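What happens when a robot comes to work at the bag table?

My aunt once told me that the hardest thing she ever had to pick up was a wet towel in the dark. I thought about her a lot on the day I visited the Prokopenko packing room in Trenau, where the hardest thing to pick up is a bag. An ordinary cloth bag! You've probably got one hanging on a hook at home with a library book in it.

I write about jobs for kids, and I get to poke my nose into all sorts of places (a cheese cellar, a ferry engine room, a dentist for horses). So when I heard that the packing room was teaching robot arms to handle tote bags, I asked if I could come and watch. They said yes, as long as I tied my hair back and didn't lean on anything.

First, what goes on there

Shops send their bags to Prokopenko to be checked and packed. Somebody has to look at each bag, front and back, and feel along the seams. Is the stitching straight? Are both handles sewn on properly? Is anything stuck to it that shouldn't be? Then the bag is folded, slipped into a sleeve and put in a carton.

There are 74 people on the staff. On a busy shift, one person at one table can check 440 bags. Try to imagine that. Pick up a bag, turn it, look, put it down, and then do it again until your favourite song has played so many times you're sick of it.

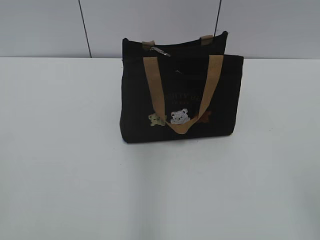 Now, a bag weighs hardly anything, so you might think this is an easy job. Lesia Didenko has worked at the tables longer than almost anyone, and she set me straight. "It's not heavy," she told me. "It's the same. The same is what makes you sore." She showed me the move: arms out, lift, twist the wrist, hold it up to the light. I did it for a few minutes with a bag she handed me, and I could already feel it between my shoulder blades. Lesia has a special stretch she does against the door frame at break time, and she made me do that too.

When your body does one small movement over and over, the same muscles get tired each time and never get much of a rest. Grown-ups call it repetitive strain. If you've ever coloured in a whole poster with one texta and your hand went all crampy, you know the feeling.

So the idea at Prokopenko was to have robot arms do the lifting and holding, and to have people do the looking and deciding. The project has a name, Skodeser, and I asked four different people what it means and got four different answers, so I'm afraid you'll have to make up your own.

Why cloth is so tricky

Robots have been good at picking up hard things for a long time. A metal box is the same shape at breakfast as it is at lunch. If you know where one corner is, you can work out where all the other corners must be.

A cloth bag doesn't play along. Push it and it dents. Lift one side and the other side droops. The handles are the worst! They flop forward, or backward, or one each way. From the front you might see a long loop of strap hanging over the picture, and of the back handle you might see just two little stubs.

Try it yourself. Put a cloth bag on the kitchen table and stand it up if you can. Close your eyes, ask someone to give it a gentle nudge, and then try to grab both top corners without feeling around first. I bet you miss at least one. (I missed both.)

You and I can fix a miss without even thinking about it. Your fingertips notice the cloth sliding and they squeeze a bit more. You shift your thumb. A robot arm needs to be taught every bit of that, and it needs a lot of practice before it gets anywhere.

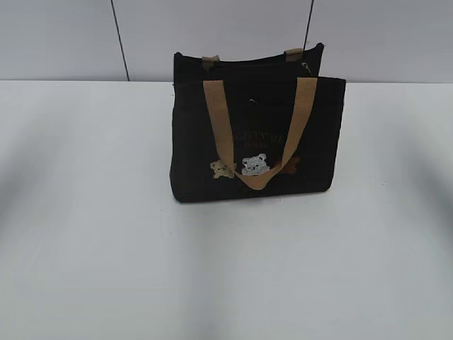
Valentyna Zhuravel is in charge of the practice. She used to check bags herself, and now she spends most of her day with the arms. Her new job didn't exist when she started at the company, so she had to go and learn it, which meant evening classes and a very thick binder with coffee on the cover.

I asked her how you teach an arm to lift a bag. She said it's a bit like teaching a little kid to tie a shoelace. You can explain it with words all you like, but mostly you show them, and then you show them again. A person guides the arms through the lift, and a computer keeps a record of how the arms moved and what the cameras saw. After lots of these lessons, the computer starts to find the pattern: when the bag looks like this, move like that.

Then comes the part where it tries on its own and mostly gets it wrong. For the first bag they worked on, Valentyna wrote down 118 tries before she was happy to show it to her boss. She keeps the page taped inside her locker. Some of the notes just say "handle again", and one of them says "NO" in capital letters.

Eyes in more than one spot

I wondered why one camera wasn't enough. Valentyna told me to hold my hand in front of my face and look past it at the bag. Of course, my hand was in the way! A camera that looks at the table from farther back sees the whole bag and where it's standing. A little camera near the gripper sees the fingers close up, and whatever is near the fingers. Put the two together and you know a lot more.

"Fingers" is what everybody calls them, by the way, although they're nothing like yours. Yours bend in three places. These ones just come together and squeeze, and there are fine ridges on the inside to help them hang on. Have a look at your own fingertips and you'll find ridges there as well.

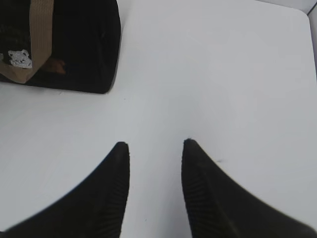 Squeezing is harder than it sounds. If the grip is too weak, the cloth slips out. If it's too strong, you can get a crease in the fabric, and then Lesia has to put the bag in the "needs help" bin, and she doesn't like that bin filling up. There's also the question of where to squeeze. The top edge is a good place because it's thin. The front is a bad place if there's something sewn on it, like three small bears, and you'd rather not squash a bear.

Did anyone lose their job?

I know some of you were waiting for that one. It's a fair question and I asked it straight out.

The answer I got was that no one was sent home because of the arms. But things did change, and not everybody liked all of the changes. People used to stand across the table from each other and chat while they worked. At the tables with arms you stand on your own, behind a line on the floor, and you watch. Lesia misses the gossip. She told her manager so at a meeting in April, and now two of the tables have been turned so the people face each other again.

Some of the workers were worried that the arms would set the speed and they'd have to rush to keep up. I think I'd worry about that too. So they agreed on a rule: the person presses the pedal when they're ready for the next bag, and until they do, the arms wait. The arms are slower than Lesia anyway. One lift, turn and put-down takes them 90 seconds on a good day, and she could do a small pile in that time. She enjoys mentioning it.

And some people just prefer the old way. There are still plenty of tables with no arms at all, and you can ask to work at one. A man named in my notes only as "the tall one with the thermos" has asked every single time.

Two arms are better than one

My favourite bit came near the end of my visit. If you pick up a bag with one hand, it folds in on itself and you can't see the front any more. If you hold it with two hands, one at each side of the top, the cloth pulls out straight between them and everything else hangs down nicely. You do that when you're holding up a T-shirt to see if it fits. The arms have to do it together, too, because if one goes up before the other, the bag tips.

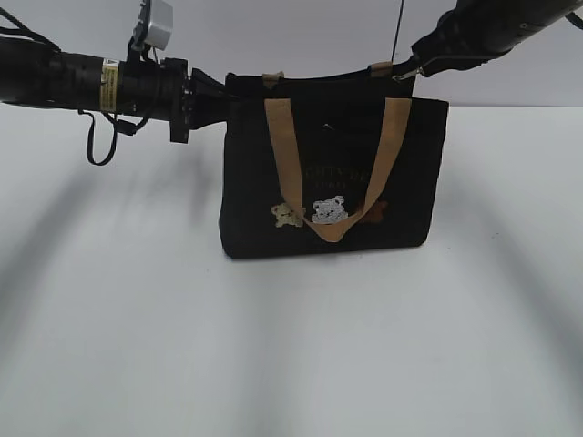
Two arms holding a tote above the table. Look how straight the top edge is!

While the arms do the holding, a person can look the bag over with both hands in their pockets. Valentyna showed me what she looks for: crooked letters, loose threads, a strap that's twisted where it's sewn on. A shop called Codavier once sent in a whole carton with the handles sewn on inside out, and it was a human being who spotted it, on her way back from the loo, from the other side of the room.

Things to try at home

Hold a tote bag up by one corner, then by two, and draw what shape it makes each time.

Put on thick oven mitts and try to fold a tea towel. (Ask first if they're the good mitts.)

Ask a grown-up you know which part of their job they'd give to a robot, and which part they'd want to keep. My neighbour drives a school bus and said she'd hand over the sweeping but she'd never give up the horn.

Words from this page

Gripper: the part at the end of a robot arm that grabs things.

Automation: getting a machine to do a task, or part of a task, that people used to do by hand.

Repetitive strain: soreness you get from making the same movement many, many times.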